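Orkholm printed tablecloth, berry sprig. Back in stock, both sizes.

Sold out twice last year so if you've been waiting, this is the one. White ground, the peachy orange berries on thin gray-green stems, teal leaves. Same print as before. Same mill too (Tornach), no changes there, people keep emailing.

## Quick facts

- Cotton, medium weight, hemmed all four sides
- Small: seats four. Large: seats six to eight
- Drop is nearly 20 inches at the ends on the large if your table is standard length
- Machine wash warm, low dry
- Not wipe-clean. Not coated. It's cloth

That last one is the top reason for returns so please read it again. If you want wipe-clean we carry the Brarnutitz line, different page, different price, stiffer feel. Good for patios. Wouldn't put it on a dining table but plenty of people do.

## The print

Small repeat, goes all the way across, no border. Means you can turn it, shift it, put it on a round table, nothing ends up off center. Borders look great in a catalog and then you spend dinner tugging the thing straight.

Color is printed, not woven, so the back is paler than the front. Some folks flip it for everyday and keep the good side for company. Fine by us.

Fades a little over the years. Teal goes first. Keep it out of a south window when it's not in use and you'll get a lot longer out of it. Line drying in full sun is the worst thing you can do to it, shade is ok.

## What goes with it

Plain stuff. White plates, clear glass, wood. Red works better than you'd think against the orange. Blue is good too, picks up the leaves. We would skip other florals unless you're really going for it.

Napkins: the solid teal from Abubakari is the closest match we've found. Not exact. There's a slight yellow cast in the napkin that you only notice in daylight. We also have plain white, hemmed the same way, packs of 2 or six. 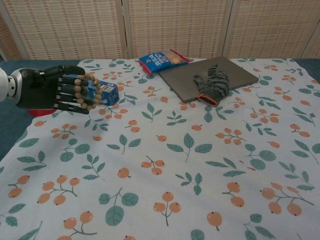
## Sizing

Measure the table. Then add the drop you want, times two. Everybody forgets the times two.

Eight inches of drop is casual, kids won't pull on it as much. Twelve or so looks dressed up. More than that and it's in your lap.

Leaf in the table? Measure with the leaf IN. The small will not stretch to cover it, we've had that conversation a lot.

Shrinkage: allow 2 percent on the first wash. It's cut a bit long to make up for that, so don't panic if it looks big out of the bag.

## Washing

Cold or warm, never hot. Regular detergent, no bleach, even though the ground is white. Bleach turns the stems a weird tan.

Grease: dish soap straight on the spot, let it sit ten minutes, then wash as normal. Red wine: cold water right away, then whatever you usually swear by. Candle wax, let it harden, scrape, then iron through a paper towel. Check the stain is gone before you dry it becuase the dryer sets it for good.

Iron while still a little damp. Steam is fine. Or don't iron, shake it out hard and smooth it on the table by hand, it settles by evening.

Store rolled if you have room. Folded is ok but refold on different lines now and then or the creases wear.

## From a customer

"Had the first one for years and bought the same again. Washes softer every time. Wish it came in a longer size for the holidays." - Ákos Illés

Longer size: we've asked. Tornach says maybe January. Will post here when we know, no waitlist for now, sorry.

## Stock and shipping

1,627 in this run, both sizes together. No more until the next printing. Ships folded in a paper sleeve, no plastic.

Orders in before noon go out same day. After that, next working day. Returns are fine if unwashed and still creased from the sleeve, we can tell. Put the order number on the slip or it sits in a pile and your refund sits with it.

Fabric swatch is free, just add it to the cart on it's own. One per household please.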